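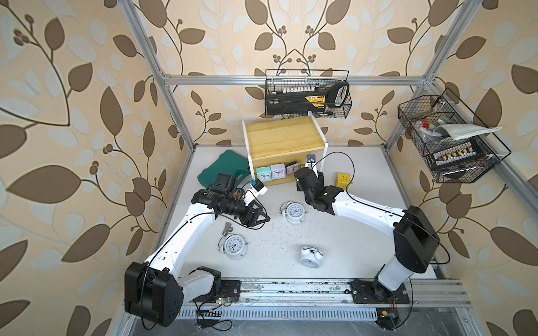 I have now lived with bare white walls for most of my adult life, and I'd like to register a complaint. Somewhere along the way everyone I know agreed that a home should look like the inside of a refrigerator. White walls, white trim, maybe one wall in a gray so pale you have to be told it's gray. I went along with it for years. Then last December I papered my downstairs hallway in Ellbridge with enormous leaves, and I have been insufferable about it ever since.

My grandmother's house had wallpaper in every room, including the closets (the closets!). The kitchen was teapots. The upstairs landing had a green trellis that didn't line up at one corner, and as a kid I used to follow it with my finger to the place where it went wrong. I can still draw that corner for you. I couldn't tell you one thing about the walls of the four apartments I rented in my twenties, except that I lost part of a deposit over one of them.

People say pattern is busy. Well, so am I, and I have never found that a blank wall calmed me down. What it does is show me every scuff the vacuum cleaner ever made. A big brown leaf will swallow a scuff whole. I've got a dent by the coat hooks the size of a golf ball and you would need a map to find it.

The other thing people say is resale. I had a realtor through the house last spring, just to get a number, and she stood in my living room (this was before the leaves) and told me that neutral was a gift to the next owner. I've thought about that a lot. The next owner! Somebody I've never met, who may not even exist for another twenty years, gets a say in what I look at while I eat my toast? They can buy a scraper like the rest of us.

Now, I'll admit the paper itself isn't cheap. Mine was a Boersma pattern, $39 a roll, and I needed more of it than the calculator on the website claimed, on account of the repeat. Big patterns eat paper. You lose a good chunk off every strip getting the leaves to meet up, and the leftover bits pile up in the hall looking like money. All in, with paste and a decent brush and a plumb line, I spent $153 on a very small hallway. My neighbor did her whole downstairs in off-white for less than that and had it finished by lunch. She has been very nice about it. 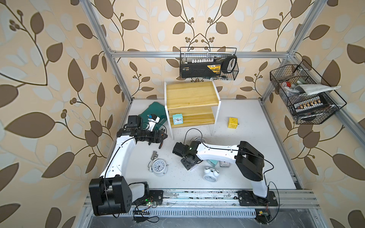 Brown and blue leaves on a peach background, with berries in among them.

I also won't pretend I enjoyed hanging it. The first strip took me most of an evening and came down at two in the morning with a noise like a wet dog lying down. I put the second one up upside down. If you're nervous, get a sample first and tape it up where you pass it every day, next to the light switch or by the bathroom mirror, and leave it alone for a couple of weeks. I had a Tandano stripe up for 14 days and was sure I loved it until the morning I really didn't. The leaves I kept saying hello to.

And go bigger than feels sensible! Small prints are where people get scared and end up with something that looks like pajamas. There's an old hotel in Trilville with a dining room done in birds, great big ones, floor to ceiling, and the place must be 100 years old by now. I've eaten there in a bad mood and in a good one and the birds held up fine both times. The restaurant across the street has been redone in white at least twice since I started going, and I still mix it up with the dentist.

I'm not asking anyone to do a whole house. Do the little powder room, or the inside of a cupboard if you're really shy. Just please stop telling me you'd love to but you're afraid you'll get tired of it. You're already tired of the white. You've been telling me so for years, usually while standing in front of it holding a paint chip called something like Oat. I've started on the back bedroom, by the way. It's going to be lemons.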